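The Reading Table, One Slow Afternoon in July

Every summer I promise myself that I'll get the reading room in order before the new school year sneaks up on us, and every summer it's the big table that gets me. The shelves more or less look after themselves (a book goes back where it came from, or near enough), but the table collects everything that has no other home. So I gave it an afternoon, and I thought I'd share how it went with those of you who write to me about your own tables. You know who you are, and I love your letters!

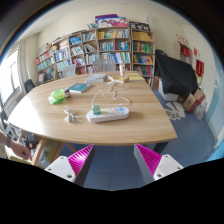 My first rule for a shared table is to start with the books, even when it's the cables that are bothering you. Books have somewhere to go, and once they've gone you can see how much wood you have to play with. The teal hardcover and the two pale yellow notebooks are the sort of thing I mean – flat, easy to stack, and done in a minute. Jars and bottles come next, and I leave the cords for last, when I've got a cup of tea beside me and nobody waiting on supper.

Now for the chargers, which deserve a little patience. I used to throw every one of them into a shoebox and call it tidy, and then spend 20 minutes on my knees every time a phone ran low. These days I keep the one we use most out at the table, with its cable attached, and the rest go in a drawer with a paper label on each. My labels say things like "kitchen" and "guest room" and they're in terrible handwriting, but they work for us.
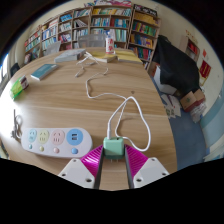 Elibariki Mwakalinga wrote to say that labels never lasted in his house, and that he ties each cord with a different color of yarn instead, so even the little ones know which is which. He also lets long cables lie out flat overnight before he winds them, and swears they coil more kindly in the morning.

I've been meaning to try the yarn, and I have a whole basket of leftover ends that would be perfect for it. As for the power strip, I like it to stay on the table where people can reach the buttons, especially on evenings when everybody turns up with something to plug in.
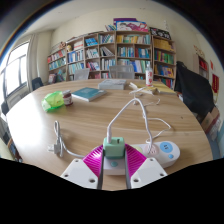

After that it's just the winding, which I find very restful. I make loops as wide as my hand, never tight, and tuck the plug through the last one so it holds itself together. Harish Nambiar showed me that years ago and I still do it his way. The drawer is next on my list, and then the low shelf by the window, where I suspect I'll find the good scissors.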